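Microfiber Release from Polyester Fleece in Household Washing

Project report, Numska Technical College
Illia Hrytsenko, Zoia Lytvynenko
Supervisor: Antonina Kravchuk

1. Background

Synthetic textiles lose short fibers during laundering, and a share of these pass through the drain hose into wastewater. Published results are hard to compare, as load, detergent and filter mesh differ from study to study. This project looked at one variable only – wash temperature – with the fabric and cycle length held constant.

2. Method

Test pieces were cut from a single roll of polyester fleece and hemmed with cotton thread. Each piece was prewashed once to remove loose cutting debris. Drain water was collected in a clean tank and passed through a Cellura filter disk under light vacuum. The disks were dried overnight and weighed the next morning. We completed five washes at the lower temperature and four at the higher one. A fifth hot wash was discarded after the tank overflowed.

3. Results

The mean dry mass per wash was 227 mg in the cold series and 382 mg in the hot series. Scatter was larger in the hot series, and the first wash of each series gave the highest value.

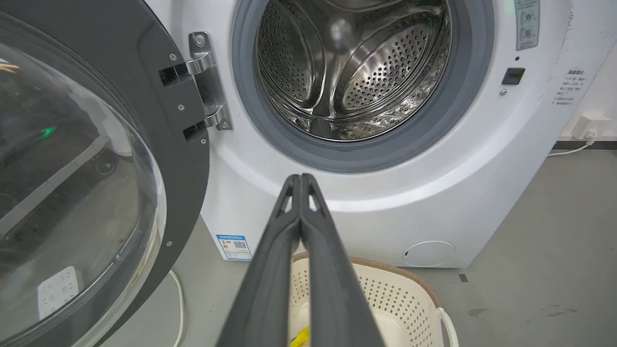 4. Discussion

The difference between series is larger than the scatter within either, but the sample is small. Fibers held back in the door gasket or the pump filter were not recovered, so both means are probably low. Cotton from the hems was not separated from polyester – a dye test would allow this. Further work should repeat the hot series and add a blank run with no fabric in the drum.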